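Filed under: Lab diary, Motion planning, Small steps

Wednesday, the planner and the dish rack

I came in early because I wanted two quiet hours with the planner before Luuk needed the arms for his own tests.

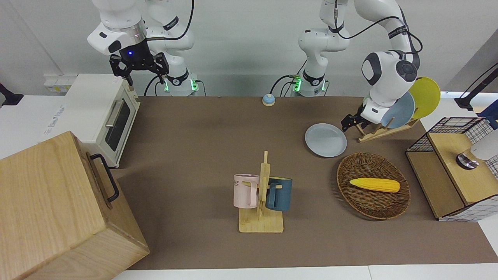
The problem is still the same one from last week. When the left gripper goes down into the dish rack, the planner finds a good path in, and then it cannot find a good path out. It is not a collision in the real sense. The model of the rack is a simple box with a margin around it, and when the fingers are between the plates they are already inside this margin. So the planner looks at its own starting position, decides that it is forbidden, and refuses to move. I have seen this message so many times that I read it with the voice of my old math teacher.

Until yesterday I had a bad solution for this. I turned off collision checking for the first few centimeters of the exit and crossed my fingers. It worked most of the time, but I did not like to write it in the report for Tapia, and I liked even less to stand near the stop button each time.

Today I tried what Benedetta suggested on the phone. She said to give every object two margins, one for when we travel past it and one for when we work with it. The task layer knows which object is the target, so it can tell the planner which margin to use. It sounds very simple when she says it. In my code it touched five files and one old function by Gianni that has no comments, only the word "sorry" at the top.

By the middle of the morning it compiled. I ran it first in simulation with 40 random starts at the rack. All of them got out, but 2 took a strange way, with the elbow swinging high and then back again for no reason I can see. I saved the seeds. I think it is the cost for joint distance, which is too weak compared to the clearance cost, but I will not touch it today. I have learned that when I change two things in one day, I understand neither of them.

Then on the real arms. I put the speed at 25 percent and watched the left one come down over the plates. It stopped where it should, waited, and came up again in almost a straight line. I did it again. I wrote the time in the notebook and felt very happy, and there was only Ilaria in the room to tell, and she had her headphones on.

After this I was less lucky. The right arm waits over by the toaster oven while the left one works, and this waiting position is a constant somebody typed into the configuration a long time ago. With the new margins, the planner now thinks the waiting arm is "working with" the oven, because the task layer gives the target to both arms if you do not say which one. So the small margin was used there too. It did not touch anything, but the distance in the log was smaller than I want to see. I fixed it by making the arm name obligatory. Now three old scripts are broken, and one of them is Luuk's. I told him myself before he could find it. He was kind about it, but he asked me to repair it before Friday.

Perception was also not perfect. The yellow plate in the rack leans, and the pose estimate likes to think it is upright. The light blue one in front of it hides part of it from the camera, more so when the gripper is there. The estimate jumps between two answers, and the planner, which is obedient, makes a new plan for each jump. I put in a simple rule: when the arm is closer than a certain distance to the target, we freeze the pose and stop listening. Carmela says this is how people park a car. She also says it will hurt us later when something really moves, and she is right. I opened an issue for it, number 2790 in the tracker, and gave it to myself for May.

Lunch was late. Gianni came by with the news that Serkotia wants to see the full sequence, with the mugs and the basket too, not only the plates. I said the mugs are easy for the planner and difficult for the grasping, so it is his problem. He laughed, but I think he also wrote it down.

In the afternoon I cleaned up the visualizer. The margins are now drawn in two colors, so I can see which one is active for each object. I should have done this first. It took nearly an hour and it would have shown me the problem with the waiting arm immediately, without reading logs.

What stays open for tomorrow: the two strange paths, Luuk's script, and a test for the case where both arms have a target at the same time. I also want to ask Benedetta if the change of margin should be sudden or gradual. At the moment it jumps, and I can see in the velocity plot a small corner exactly there. The arm does not seem to mind, but I do.

I left at six, with the branch pushed and the review request sent to Carmela.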